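Workspaces > Updates > Shared Tables Project

We use cookies to remember your reading preferences. Accept / Manage settings

Shared Tables Project: progress report for March

To: Nandi Hendricks, Workplace Fund
From: Sibusiso Pillay, Atrium and Shared Spaces

Hi Nandi, and thanks for being so patient about this one. You asked for something you could read over coffee instead of another spreadsheet, so I've written it the way I'd tell it to you in the hallway. The spreadsheet is still in the project folder if you want it. 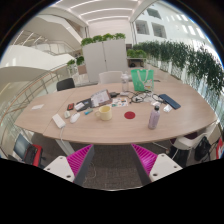
Where we are with the big oval table

The oval table in the atrium is the piece people ask me about most, so I'll start there. It's the long one with the light oak-colored top, and it's become the spot where everybody lands when they don't want to sit at their own desk. I was a little worried it would feel too open, with the upper levels looking down on it, but people seem to love the light. I've had three separate conversations with folks who moved their regular project meeting down there without me suggesting it!

The thing I want to talk about, though, is stuff. Chargers, phones, water bottles, a mug, a mouse, somebody's glasses in among the cables, a clipboard of papers, a green tote bag standing at the back. That's a perfectly ordinary load for this table. We planned the seating really carefully and we talked for weeks about the finish on the top, and we gave maybe ten minutes to where a person puts down their bag and plugs in their laptop. That was my planning, so I'll own it.

You may remember that the original proposal had the table as a "drop-in" place, meaning you come down for half an hour with a notebook and then you go. What we have is people settling in for the morning. They bring the power adapter, the mouse, the drink, the snack, the second drink. I think that's a good sign for the project as a whole, but it changes what the table needs, and most of what follows comes out of that.

The survey

We ran the short survey you and I drafted and got 708 responses across the building, which is far more than I'd hoped for. I had promised you at least 49 comments in people's own words and we got well past that (I stopped reading them in one sitting, my eyes were crossing). The comments are where the good material is.

Power came up again and again. People don't like trailing a cable over the edge and down to the floor, and they don't like asking the person next to them to shift over so they can get to a socket. One comment just said "please, a plug," three times in a row.

After power it was drinks. Mugs and bottles sit right beside phones and papers, and quite a few people said they're nervous about it. Somebody asked for coasters. I'd like to say yes to that one right away, it's cheap and it's kind of cheerful.

Then there's the question of things left behind. The front desk has been keeping a box, and it's mostly cables and highlighters, with the odd pair of glasses. People are split on whether the table should be cleared at the end of the day. Some like coming back to their own spot, and others feel it makes the table belong to whoever got there first. I lean toward clearing it, but I'd like your view before I put up a sign.

Noise was barely mentioned. I was surprised by that, as we'd set aside money for acoustic panels on the strength of the first round of interviews. More on that under the budget.

What we've done since the last report

The chairs are in and being used. We moved the whole group a little away from the walkway after the first week, and that helped with people squeezing past with trays. The carpet underneath is holding up fine. I was asked to check for wear and there's nothing I'd worry about yet.

Cleaning has been rearranged so the table gets wiped down before 8 in the morning and again in the middle of the afternoon. The cleaning crew have asked, very politely, what they're supposed to do when the table is covered in belongings. At the moment they wipe around things. They won't pick up a phone or a wallet, and I completely agree with them on that. It does mean the middle of the table gets cleaned less often than the edges on a busy day.

We also did a walk-through with Asano, who made the layout drawings, to look at how people really spread themselves out. It was a useful hour. Their point was that people treat the front edge as their own bit and push everything shared or awkward into the center, so that's where the cables and chargers pile up. Once they'd said it I couldn't stop seeing it. I now do it myself.

Power options

I've got two quotes. Zustunitz would fit a flush power strip down the middle of the table, with a lid that closes over it. It looks very neat and would get the cables off the edges. The drawback is cutting into the top, and the table would be out of use while they did it. They also need a look at the seam between the sections before they'll commit to a position.

Bailly came back with a clamp-on unit that sits at the edge and can be moved. No cutting, so we could try it and change our minds. It's a bit clunkier to look at — my honest opinion is that it looks like something from a hotel conference room — but they'll lend us 2 units to try out before we pay for anything.

I'd like to go with the Bailly trial first. If people use the units and like them, we can either buy them or go back to Zustunitz with a much better idea of where the power should go. It costs us a few weeks, and I think those are weeks well spent.

Storage and hooks

This is the smaller request. Bags at the moment go on the table, on a chair, or on the floor. When a bag takes a chair, that's a seat gone, and at lunchtime people notice. Lurkik do a low open rack that would fit along the side without blocking the view across the atrium. I asked for one with hooks as well, for totes and umbrellas.

I had thought about lockers, and a fair number of comments asked for them, but I don't think the atrium is the right place. They'd be heavy and they'd make it feel like a gym. If you want lockers in the building at all I'd put them upstairs near the meeting rooms, and I'd treat that as a separate project with its own money.

Budget

We've spent 55 percent of the grant, which puts us slightly under plan for this point. The chairs came in cheaper than quoted, and the layout work was a touch more. The acoustic panel money hasn't been touched.

With your okay, I'd like to move part of the panel money over to power and storage. I wouldn't move all of it. Summer is busier down there and I'd feel silly if the noise complaints arrived the week after I'd spent the lot on bag hooks.

What hasn't gone well

The booking sign. We put up a small stand saying the table could be reserved for groups, and it confused everybody. People thought it was reserved all the time and walked off. I took it down and traffic picked up again. Groups who want the table now email me, and that works fine at the moment, though it won't if it gets much more popular.

I also underestimated how long it takes to get anything approved that involves electricity. Even the clamp-on units have to go through the building safety check, and the form came back to me once already for a missing signature (mine). It's been resubmitted.

And the evening hours haven't really taken off. We kept the lights on later as agreed, and hardly anyone stays. I'd suggest going back to the normal lighting times and saving that bit of money.

What comes next

The safety check is the first thing, and the Bailly units can go on as soon as it clears. I'll leave them in place for a full month before asking anyone what they think, so people get past the newness. While that's running I'll order the coasters and get a firm price for the rack from Lurkik. I also want to try a tray in the middle of the table for small things left behind, so they don't go straight to the front desk box.

Three things I need from you: a yes or no on the Bailly trial, a yes or no on moving part of the panel money, and your thoughts on clearing the table at night. The first is the urgent one, as they're holding the loan units for us and other people want them.

If it's easier to talk it through, I'm down at the table most Monday mornings with a coffee and far too many cables of my own. Come and sit for half an hour and see how it runs when it's full. I'll save you a chair.

Sibusiso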